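Night Guards and Grinding: Your Questions, My Answers

I get the same handful of emails every week (hi, fellow grinders!), so I finally put them all in one spot. I'm a dental hygienist at Tikulora Dental and I've been clenching my own jaw since college, so I come at this from both sides of the chair.

How do I know if I'm grinding my teeth?

Most people find out from whoever shares their bedroom, because it can be LOUD. If you sleep alone, pay attention to how you feel first thing in the morning. A sore jaw, a dull headache at the temples or teeth that zing when you drink something cold are all worth bringing up at your next cleaning. We can usually spot the flat, worn edges before you notice them.

Are the boil and bite ones from the drugstore okay?

For a short stretch, sure. I wore one for 5 months and chewed clean through it. You soften it in hot water, bite down, and hope you bit evenly (I did not). If you go this route, read the directions twice and do it at the kitchen counter with everything laid out before the water is hot.
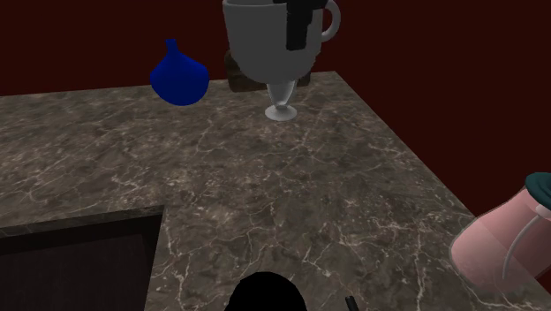

Dark marble countertop against a maroon wall.

What does a custom one cost?

It really depends on your office and your insurance, so please call and ask before you panic. Our lab, Koltden, charges extra for the hard kind, and I still think it's money well spent if you're a heavy clencher like me. Some plans pay for one guard and then make you wait years for the next!

How do I clean it?

Cool water and a soft brush, every morning. Skip the toothpaste, it's too gritty and leaves little scratches. Once a week, on Sunday, mine gets a soak in a cleaning tablet while I make coffee.

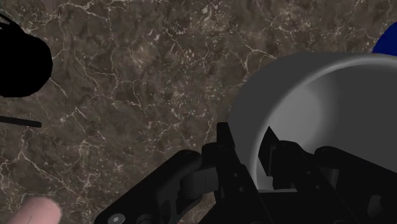 Let it air dry all the way before it goes back in the case, and wash the case too, please. I've opened some scary ones. Keep both away from the dog, who will absolutely eat a night guard if you give him 2 minutes alone with it.

Will it make me stop grinding?

Probably not, sorry! It gives your teeth something softer to chew on. Audrey-Anne Doucette, the dentist I work with, also asks her patients about stress, late coffee and snoring, so don't be surprised if the conversation wanders. Bring your guard along to every checkup so we can see how it's wearing.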